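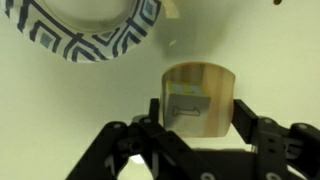
Grasp monitor in Budside 2.4 checks for a second object before transfer

Trindanetti has released version 2.4 of Budside, its open manipulation stack, with a new module that decides after finger closure how many objects are in the gripper. The module runs between the grasp and the lift and can hold the arm at the pick pose until the planner has chosen what to do.

Earlier versions treated a grasp as successful if the fingers stopped short of full closure. That test passes when the fingers close on the intended part and also when they close on the part plus a neighbor. The second case was logged as a success and usually surfaced later as a placement error, with the wrong item set down or two items released together.

The new module, named Căpraru, compares the measured finger gap with the gap predicted from the grasp candidate. It then runs a segmentation pass on one wrist camera image, restricted to the region between the fingertips. If the two sources disagree, the image result takes priority for small rigid objects and the gap result for soft ones. The module returns one of three states: single, multiple or unknown.

"The gap alone was never enough with thin parts," said Gheorghița Buzatu, who maintains the perception code. "A cube in front of a curved block can measure close to a block grasped the other way round. You need the image, and you need it before the arm moves off."

The check adds 80 milliseconds to each pick on the reference computer. It can be turned off for single-item feeders.

Reference setup

The tabletop configuration shipped with the release covers a Franka Emika arm mounted at one end of a counter, with tableware and small containers within reach. Planning scenes are stored as plain text and can be edited without rebuilding the package.

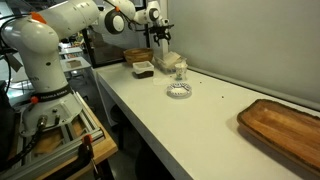
Changes to the planner

A "multiple" result no longer aborts the task. The planner can now open the fingers by a set amount and close again, return both objects to the surface, or continue if the task file allows a combined transfer. The default is to return both objects and request a new view.

Collision checking during the transfer has also changed. The held volume is now built from the segmented outline – padded by a fixed margin – instead of from the model of the requested object. This matters most near the rims of bowls and trays, where the old model could leave the second object outside the checked volume.

Trindanetti tested the release on around 2000 recorded picks. The previous version had missed 29 double grasps in that set. Version 2.4 missed 13, most of them with one object fully hidden behind the other in the wrist view. The company lists this as a known limitation and says a second viewpoint is under evaluation.

Availability

Packages are available now through the Borkatow repository. Task files written for 2.3 load without changes, but custom grasp scoring plugins must be recompiled. Support for 2.2 ends in November.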